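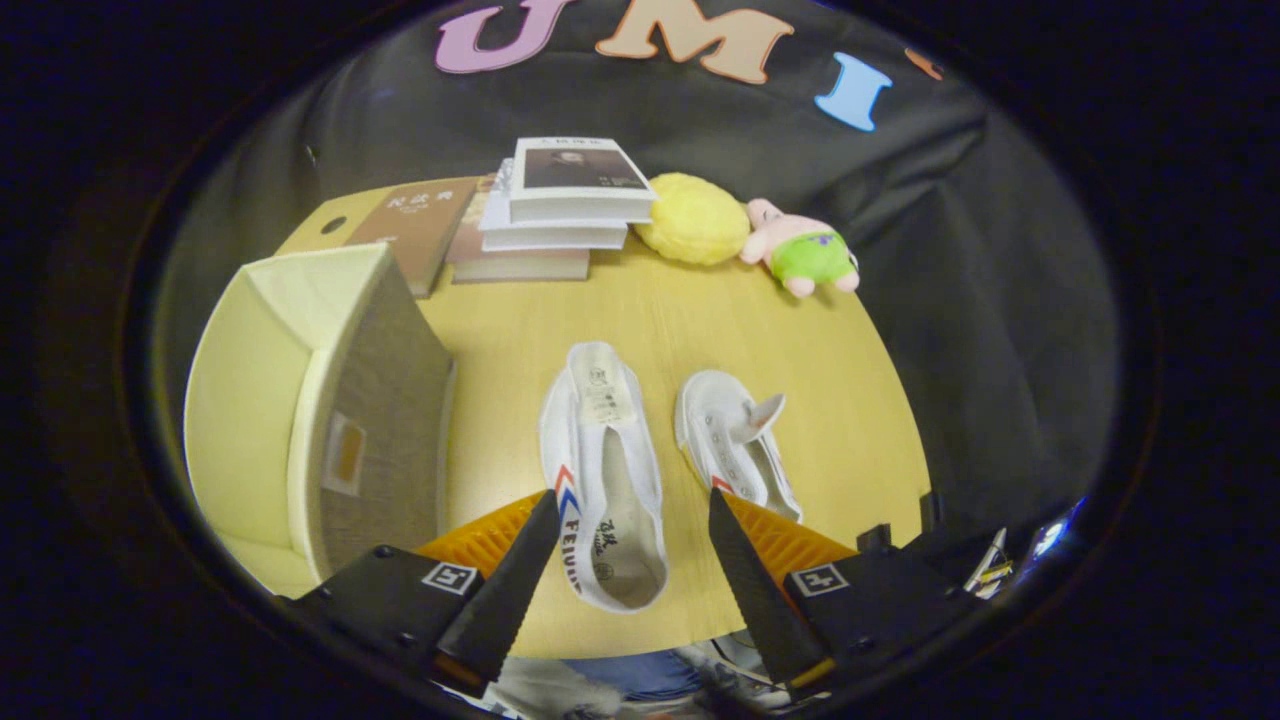
Table at the back wall, with storage box, books, pillow, plush toy and canvas sneakers

Clotirley Community Hall – Display and Storage Working Group
Minutes of the meeting of February 26, 2025

Present: 6 members. Apologies: 4. Quorum met.

1. Minutes of the previous meeting
Approved with one correction. Item 5 should read "shelf brackets" and not "shelf baskets".

2. Matters arising
2.1 The key to the north cupboard has been copied. One copy is held at the front desk, the other in the key safe.
2.2 The leak above the coat rack was repaired by Abugri. No invoice received to date.

3. Back wall table
3.1 The group reviewed the table and its contents. Items noted on the table: one open-top fabric storage box, cream inside, with a label holder on the side panel; one brown hardcover book with a Chinese title; one stack of books; one round yellow pillow; one pink starfish plush toy in green flowered shorts; two white canvas sneakers.
3.2 Agreed that the table is to be used for display only. Shoes are not to be kept on it. The sneakers go to the lost property shelf, tagged with the date of removal, and are held there under the usual rule until the end of August.
3.3 Books. The brown hardcover is to be checked against the lending list. If listed, it returns to the foreign language shelf. The stack is to be sorted by size and stored upright. Two members asked that the white book with the portrait on the cover stay on display. Agreed, subject to a book stand being found in existing stock.
3.4 Soft items. The pillow and the plush toy are assigned to the reading corner. Both are to be washed before use, cold cycle, air dried. The group discussed whether soft toys should be kept at all, given the space they take up. Proposal to limit them to one bin was carried.
3.5 Storage box. Retained. The box takes up most of the left portion of the tabletop and leaves little space for display, so it moves to the lower shelf of the north cupboard. Shelf depth to be measured first. Label text to be "Reading corner – spare covers", printed, not handwritten.

4. Backdrop and letters
4.1 The black cloth stays. It hangs in folds down to the back edge of the table, and one member asked for it to be pulled flat. Left as is for now; a weighted hem will be priced.
4.2 The felt letters are to be checked for loose corners. Replacement felt, if needed, in the same colors: the U is lavender-pink, the M peach, the I light blue. Orange felt is also to be kept in stock.
4.3 No pins through the cloth. Fabric tape only.

5. Shelving quotations
5.1 Two quotations received for low shelving along the same wall. Braso: 1,148, delivery and fitting included. Zasano: 616, delivery only.
5.2 The two are not directly comparable. Zasano to be asked for a fitting price and for the load rating per shelf. Braso to confirm that the wall fixings suit plasterboard.
5.3 Decision deferred to the next meeting.

6. Any other business
6.1 Lamp by the side door flickers. Reported to the building office.
6.2 The sign-out sheet for the folding tables is full. New sheet to be posted.

Actions
Move and tag sneakers – display subgroup
Check brown hardcover against lending list – library subgroup
Measure cupboard shelf, move box, print label – storage subgroup
Price weighted hem – display subgroup
Write to Braso and Zasano – secretary

Next meeting: date to be circulated by the secretary.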